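Weneo Pauses Gilier Gripper Shipments After Finger Closing Fault

Company to replace control board in 400 units; no injuries reported

0 comments | 17 shares

OCTOBER – Weneo, a maker of robotic handling equipment for parts plants and warehouses, today announced a voluntary pause in shipments of its Gilier two-finger gripper. The pause follows the discovery of a fault that can cause the fingers to close without a command after the arm has come to a protective stop.

No injuries have been reported. The company has received four reports of the fault, all from the same customer site, the Anozie metal parts plant. In each case the gripper closed when the arm was restarted, while the operator stood outside the guarded area. In one case a finished bracket was bent and had to be scrapped.

The fault was first reported by the night shift at Anozie on a Thursday, when an arm unloading a rack stopped after light contact with a shelf. The operator cleared the stop from the panel in the usual way. The gripper then closed with full force before the arm had moved back to its start position. Plant staff shut down the cell and called the Weneo service line within the hour.

Weneo engineers have traced the fault to a control board fitted to units built at the company's second assembly line. When power to the gripper is cut and restored within a short time, the board can read an old position value and treat it as a new command to close. The arm's own safety functions are not affected, and the emergency stop works as designed on all units tested.
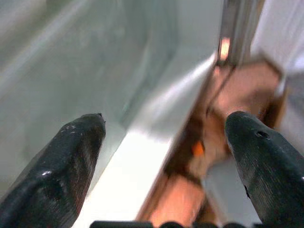

Weneo Product Safety and Field Service

The black gripper fingers have rounded tips and work close to metal parts and the surfaces next to them. The gap between the fingers is also where a hand is most likely to go when a part has jammed. For that reason the company is treating the fault as a safety matter, although the known cases involved damage to goods only.

The affected board is present in 400 of the 2,000 Gilier grippers now in service. Customers can identify an affected unit by the letter K at the end of the serial number, which is printed on the cable side of the housing. Units without this letter may remain in normal use.

Customers with an affected unit are asked to take the following steps until the board has been replaced:

Do not reach between the fingers at any time while the gripper is connected to power, including after a protective stop.

After any stop, switch off power to the gripper at the main cabinet and leave it off for a full minute before restarting.

Remove jammed parts only with power off and locked out under the site's own procedure.

Report any closing motion that was not commanded, even if no part was held and no damage was done.

"A gripper must stay still until it is told to move, and on these units we cannot promise that today," said Folasade Bassey, Director of Product Safety at Weneo. "The operators at Anozie did the right thing by shutting down the cell and calling us. We regret the disruption to their work and to that of our other customers."

Replacement boards will be supplied and fitted at no charge. Weneo has 900 boards on order, enough to cover every affected unit and to restock its service centers. Field visits will begin at Anozie and continue in order of risk, with sites where people load parts by hand placed first. Customers who prefer to send units in may use the prepaid return label included with their notice.

A software update to Ukimeo, the company's cell control program, will be released ahead of the field visits. The update holds the gripper in its last position after a restart and asks the operator to confirm before any finger motion. It reduces the risk but does not replace the board repair – customers should install both.

Shipments of new Gilier grippers will resume once the second assembly line has passed an outside review. Orders already placed will keep their position, and customers will be told of new delivery dates in writing.

Media and customer contact: Weneo Product Safety and Field Service, through the service line number printed on your customer notice

© Weneo. All rights reserved. | Contact | Privacy | Back to top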